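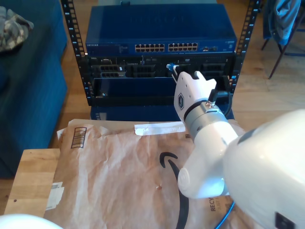
Network switch and server in an open-frame rack

Home Departments Libraries Jobs Contact

Network and Systems Technician, Welton County Library System
Last updated: February
Shares: 4

Welton County Library System is hiring a full-time technician to look after the network, servers and public computers at its branches in Cenden, Hinrichs, Stelen and Welton. The position is based at the Welton branch and reports to the head of technical services. It is a permanent job with county benefits.

The library has one other technician, who mostly handles the catalog software and staff laptops. You would take over the wired and wireless network, the backups, the print release stations, and the phones. The last person in the job has moved to the county courthouse and will be available for questions for the first month.

What the work is like

Most mornings start at Welton. You check the overnight backup report, read the help tickets and answer the ones that can be closed by phone. After that you may be at your desk or on the road. Each of the other branches gets a scheduled visit every week, and Hinrichs often needs a second one on account of the old wiring in the children's room. Cenden is the longest drive. A county car is usually available, and mileage is paid when it isn't.

Typical tasks:

- Replace and configure switches, access points and patch cables
- Label ports and keep the wiring records current
- Set up and reimage public computers
- Apply updates to servers outside opening hours
- Clear jams and replace parts on the public printers, until the service contract people can come out
- Help staff set up the meeting room projector for evening programs
- Order supplies and log equipment for the yearly inventory

Public computers come back from a day's use in all sorts of condition. You will clean keyboards. You will also get stopped on the floor by patrons who need help attaching a resume to an email, and we expect you to help them or walk them to the desk.

The Stelen branch is being rewired this year. The contractor pulls the cable, and the technician checks the drops, moves the equipment into the new closet and brings the branch back online. Some of this has to be done after closing, and those hours are paid or taken as time off, your choice.

Hours

The schedule is 8:30 a.m. to 5:00 p.m. with a 30-minute unpaid lunch. One evening a week you cover until the Welton branch closes at 8:00 p.m. and start later that day. You will be on call every other weekend for outages only. On-call weekends carry a flat payment on top of salary.

You should have

- A high school diploma or GED
- Two years of paid work in network or desktop support, or a two-year degree in a related field and one year of work
- Working knowledge of VLANs, DHCP and DNS
- Experience with Windows Server; some Linux is helpful
- A valid driver's license
- The ability to lift 50 pounds and work from a ladder

Certifications are welcome but not required. If you have done this kind of work for a school, church or small office without the job title, put it on the application and describe it.

Pay

Grade 14 on the county scale. New hires normally start on one of the first three steps, depending on experience. The county pays into the state retirement plan, and health coverage begins on the first of the month after hire. The library pays up to $700 a year toward classes or exam fees.

How to apply

Fill out the county application form and attach a resume and the names of two references. A cover letter is optional. Forms are on the Jobs page or at the front desk of any branch. Put job number 576 at the top of the form. Paper applications can be left at any desk during open hours.

Interviews will be held at Welton and last about an hour, including a short hands-on exercise with a switch and a laptop. Finalists will have a background check. Every applicant will get a reply.

Welton County is an equal opportunity employer. If you need an accommodation to apply or interview, tell the front desk at Welton.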